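February
By Liv Brekke, with Ilze Liepiņa and Jurgita Ķēniņš

4. Building the Cloth Arm in a Shared Workshop

4.1 Where it was built and what we started with

Most of the work in this section happened on one bench at Hudero, the shared workshop Ilze and I have belonged to for years (she joined first and has the better locker). I mention this because the bench shaped the build more than any paper we read beforehand. We had the evening slot, which meant everything had to come off the bench by closing time and go back on the next evening, and an arm that gets unbolted and rebolted that often needs a base that lands in the same place each time. Our first base didn't. We spent two weeks chasing what looked like a software problem, and it was a clamp.

The fixed base is a steel plate with two locating pins that drop into bushings in the benchtop. Jurgita drew it over a weekend and cut it on the workshop's own mill, and we never had to think about it again! If you build one thing from this paper, build that plate.

The arm itself is a used six-joint hobby unit we bought from another member. It was sold to us with one bad shoulder bearing, which we knew, and a cracked cable guide, which we didn't. Both were replaced. We kept the original motors and wrote our own controller, called Grasach, which runs on an old desktop under the bench. It sends joint targets 20 times a second. That's slow by the standards of a proper lab, but cloth is forgiving about speed in a way that, say, catching a ball is not, and we liked being able to read the log by eye.

4.2 Fingers

I had strong opinions about fingers going in and most of them were wrong. My idea was a wide, soft pad that would press down on the fabric and drag it up into a pinch. It worked nicely on a dish towel. On anything thin and slippery the pad just slid over the top, or it grabbed a big handful and lost the corner we wanted (Ilze has a video of me swearing at a pillowcase, which will not be in the supplementary material).

So we went narrower. The fingers we ended up with come to a point, and the two points close toward each other just above the table. Getting them to meet properly took longer than making them. We shimmed one side with strips cut from a drinks can, tested, took the shims out, put half of them back, and finally gave up and slotted the mounting holes so the finger could be slid into line and tightened. I'd slot them from the start next time.

The camera sits at the wrist and looks down past the fingers. We tried an overhead camera first, on a boom made from a microphone stand, and it gave a lovely wide view right up until the arm leaned in and covered the thing it was reaching for. With the wrist view you always have the fingertips in the picture, and that gives the software a fixed reference to work from. The cost is that you lose sight of the rest of the cloth when you get close, and some of the cloth near the fingers is hidden behind them too.

4.3 The reaching routine

The routine is plain. The arm looks at the cloth from a high pose, picks a candidate corner, moves so the corner should fall between the fingertips, looks again, corrects, and goes down. The second look matters a lot. Without it, small errors from the high pose carried all the way to the table, and the fingers would close on air or on the wrong layer.

Hemmed edges turned out to be a great help, as they give the corner finder a long line to follow. Figure 1 is a wrist view with a corner of purple cloth between the fingertips. The straight hem on its left side runs down to that corner, and the folded flap on the right is the sort of thing that used to fool our early version, which liked any pointy bit of fabric it could find.

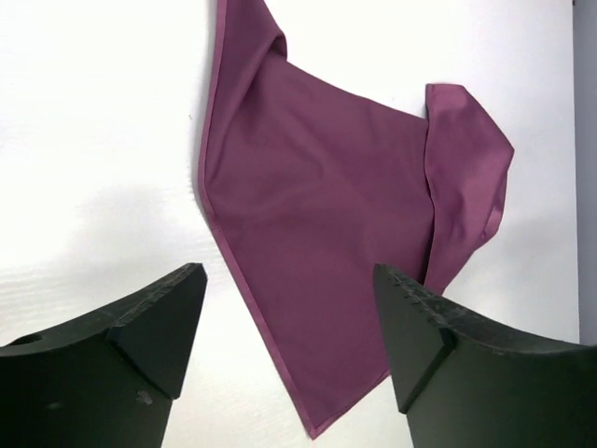

Figure 1. Wrist view of a hemmed corner lying between the two fingertips, with a raised fold to the right.

Could someone build this at home without a mill?
The base plate is the only part we made on a mill, and a drill press with a careful hand would do for it if you ream the pin holes afterward.

4.4 Trials and loose ends

We logged 113 attempts with the final fingers. I don't want to oversell that number. The attempts were spread over many evenings, with whoever was free at the keyboard, and we changed the lighting partway through when the workshop swapped its ceiling tubes. We allowed up to 8 correction moves per attempt before the routine gave up and went back to the high pose.

The failures we remember best were double layers, where a fold lay right under the corner and both came up together. Jurgita thinks a slower close would help. I think we need to feel the thickness at the fingertips, and we have a current sensor sitting in a drawer that might be good enough for it. Ilze has started wiring it to the left finger motor, and the connector she needs is on order.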